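Skerell Grocery Word List

Hello, and welcome! Skerell is a small list of 998 everyday grocery words, put together by Hrefna Ravn for anyone who writes shopping list apps — or simply likes words, as I do. Each line holds the word, its plural and up to 30 common misspellings (people are very inventive with "broccoli").

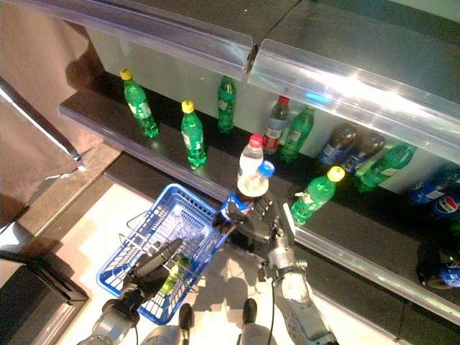
Drinks and dairy got a good tidy in version 2, so please update if you can. Corrections are always welcome!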